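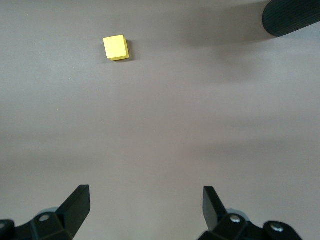
The yellow cube from the wrist, fingers open.

Journal > Arm diary > October

October 17, 2018

7 min read

My shoulders are sore tonight, the left one more than the right, and I've decided it's from holding my breath. I know that makes no sense as anatomy. But I drive the arm with my whole upper body clenched, and by the end of a long run of demonstrations I feel as if I've been carrying groceries up a hill. I was at it from breakfast until past the time the library closed (I had a book to return, and it's still in my bag), so I'm writing this with a heating pad on and a cup of tea I keep forgetting to drink.

We're collecting pick-ups of the yellow cube. I've explained this to my mother on the phone a couple of times now and she's very patient about it. I sit with the controller, I move the gripper down to the cube, I close the fingers, I lift, I set it down, I go back up, and all of it gets saved - what the wrist sees, where the joints were, what my hand was asking for. Then I put the cube somewhere else and do it again. Later on the learning program gets the whole pile and tries to work out what I would have done. "And it can't just be told where the block is?" she asked me. Well, it could! People have done it that way for ages. We'd like it to look for itself, and for that it needs to have watched somebody do it an awful lot.

The goal for this set is 400 good ones. I had 200 in hand when I came in this morning, which sounded like a nice comfortable halfway, and I had a silly idea of finishing in one go. I didn't finish. I'll get to that.

What I want to remember from today is mostly about starting positions. Back in June, when we did the first set down at the Toledo bench, I put the cube pretty much under the gripper each time. I didn't mean to. It was just quicker, and my hand went there by habit, and every recording was over in a moment and looked beautiful. Then we trained on it and the arm would go straight down, very sure of itself, and close on whatever was below. If the cube was off to one side it closed on air with the same confidence. I laughed until I realized I'd taught it that. It was a perfect copy of me being lazy.

So this time the cube starts farther out, well beyond the fingers, with a good stretch of table to cross. The view at the top of this entry is the sort of thing I mean. The cube is up the table and a little to the left, turned at a bit of an angle, and the fingers are wide apart. From there you have to travel, and while you travel you have to keep correcting, and the correcting is the part worth having. I've come around to thinking the grasp is almost the least interesting moment in the recording. Everything that matters has been settled by then.

The angle is my other new religion. A cube that sits square to the gripper can be taken without any thought at all. Turn it a little and you have a choice to make, which way to roll the wrist, and I found out this morning that I don't make that choice the same way every time. With a small turn I always go the short way. Once the cube gets close to a diagonal I'm all over the place - left, right, left again, and sometimes I start one way and change my mind in the middle. I watched a few of those back at lunch and the poor wrist looks like somebody trying to pass a stranger in a hallway. The trouble is that a learner shown both answers for the same picture is likely to settle on something in between, and in between is a corner of the cube jammed against a finger pad. I wrote a rule on a sticky note: if in doubt, roll clockwise. I followed it for the rest of the session and I think my hands were glad to be told.

Number 44 of the day was the one I'd frame, if you could frame such a thing. I came in a touch too low and too far right, saw it, eased up, slid across, straightened, and took the cube as gently as you'd pick a grape. It isn't a clean demonstration in the sense I would have meant back in June. I'd have thrown it out! Now I keep those, and I marked it with a star in the log, and if we had more of them I'd sleep better. A learner that has only ever seen perfect approaches has no idea what to do when its own approach goes wrong, and its own approach will certainly go wrong.

The log, by the way, is still on paper. We have Stiter for the recordings themselves and it does have a notes field, but the notes field wants you to click out of the recording window, and then click back in, and then wait for the little wheel. A pencil doesn't have a wheel. I copy the pencil notes in at the end, with my abbreviations, and I'm the only person on earth who can read them. "Lt drift" is late drift, "hes." is hesitation, and "S" with a ring around it means I sneezed.

Now the unhappy part. Shortly after lunch I noticed that the saved clips from the wrist and the saved joint positions weren't agreeing with each other. It was a tiny lag. The picture would show the fingers closing and the numbers would say they'd been closed for a moment already. You wouldn't catch it at full speed. I only caught it because I was stepping through one of my hallway dances a frame at a time. I went back and back, looking for where it started, and it started when I restarted the Raveo box after my first coffee, so a whole block of the morning has it. I sat there and ate a second cookie that I had been saving.

I've set those aside in their own folder. There may be a way to shift them back into line, if the lag is the same size all the way through, and from the handful I checked it might be. But I don't want to fix them tired. The last time I fixed something tired I overwrote the good copies with the bad ones and had to go for a walk around the parking lot. So they sit, and they don't count toward the goal, and tomorrow's me can decide. I restarted everything in the proper order, ran two short tests, checked them frame by frame like a suspicious aunt, and carried on.

I'll say that the second stretch went better than the first, even in a bad mood. I slowed down. I've noticed that my demonstrations get faster over a session without my asking them to, and the fast ones are sloppier at the very end, where I let go of the cube a hair above the table and let it drop. You can hear it, a little tick. Each tick is a lesson I don't want taught. So after lunch I made myself wait for contact before opening, every single time, and the room was much quieter.

There's also the question of light. My feeling is that we should be gathering under more kinds of it. I like the soft light we work in, it's kind on the eyes and the cube shows up like a little pat of butter, but the arm at Brireo is going to live near a big window, and a window does all sorts of things between morning and evening. Shadows slide around. Yellow goes orange. I wrote "lamp??" at the bottom of the page and underlined it. I could bring the one from my reading chair. It has a bendy neck and I wouldn't miss it for a few weeks, or I would, but I'd manage.

Things to do next, so I don't lie awake with them: measure the lag properly before touching any of the set-aside clips. More starts from the far right, which I avoid (my wrist doesn't like it, mine, the one made of bone). More of the awkward angles, now that I have my rule. Type up the pencil notes while I can still read them. Return the book.

It's raining, the tea is cold, and the heating pad has switched itself off again.

Comments

Guest: The ticking drop! We had a whole set full of those and the trained arm flung every block down like a poker player. Ended up trimming the endings by hand.

Guest: Did the clockwise rule help at all when you trained? We tried something like it and then had trouble with cubes near the edge of the reach.

Author: Too early to say, I'm afraid. The edge of the reach is a good worry though, and I've put it on the sticky note under the rule.

Guest: Please tell us whether the lag was the same size all the way through. I have a folder just like that one, and I haven't had the nerve to open it.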